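Belcombe open day, September. Walk-through of the demo room before doors, 7:40 a.m., second pass at 9. Items marked OK, FIX or SEE COMMENT. Visitors expected: 25 per tour, whatever the sign-up sheet claims.

## Room and exits

- [x] **Main door opens fully.** OK. It also closes fully, with feeling. Wedge fitted.
- [ ] **Side exit clear.** FIX. Six-foot Olatunji banner parked across it. Handsome banner. Move it.
- [x] **Floor cables taped.** OK after second pass. First pass found 3 loose ends and one of them found my shoe.

## Hand-held gripper station

- [x] **Finger pads seated, no splits or lifting edges.** OK. Blue pad sits upright in its socket.
- [x] **Housing free of cracks.** OK. Wipe between groups; people who have just eaten a pastry will want a turn.
- [ ] **Extinguisher box free of clutter.** FIX. The red box by the brick wall has a small bottle with a red cap resting on top of it, and the checkered thing is right in front of it. Bottle goes on a shelf, checkered thing goes anywhere else. The lid has to lift without a tidy-up first.
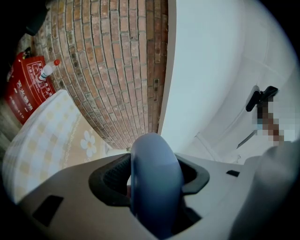
- [ ] **Standing line marked for visitors.** FIX. Chalk was tried last year and left the building on people's soles. Use tape.
- [x] **Spare pads on hand.** OK. Bag of 17, labeled "some pads."

## Arm demo (Testosmont cell)

- [x] **Emergency stop tested from both sides.** OK. Arm stopped. So did the conversation.
- [ ] **Speed limited for public running.** SEE COMMENT. Set to slow at 7:40, back to normal by 9. Please leave it on slow. Children find it exciting enough.
- [x] **Gate interlock.** OK.

Open items: 4, counting the speed setting. Recheck at 9:45, then unlock the front door.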